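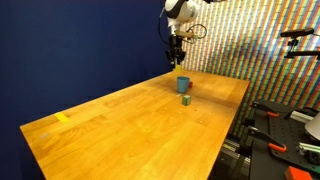
## Bench top, October, 8:40 am

Butcher block again. Finish still glossy, catches the light in streaks, so hard to tell what's finish and what's grime. Dark specks across the middle. Didn't try to scrape them. Kulsoom thinks they're in the coat and not on it, I'm not so sure.

Pale mark toward the near left corner. Scuff? residue? Try a damp rag first, then mineral spirits on a small patch. NO sandpaper until we agree.

Yellow tape on the left edge stays put. Yasir measured from it, 52 cm to his first mark, and if it moves he has to redo the whole sheet.

Small stuff on top: light blue cup, red block behind it, green cube nearer the front, the yellow piece way at the back. Leave them where they are til Yasir has his numbers written down. After that they go in the Gastness bin, lid ON this time.

## To do

- rag + spirits test on the pale mark
- order oil from Midell, 500 ml can. The 700 is cheaper per ml but goes gummy on our shelf before we finsih it
- felt pads for the legs, 32 mm
- ask Kulsoom which coat went on last, her notes say "satin" and this sure isn't satin

Oil only after the specks question is settled. If they're in the coat we're looking at a full strip, and I want that done before the Jivville order comes in and takes over the room.

Rags in the metal can, not the trash.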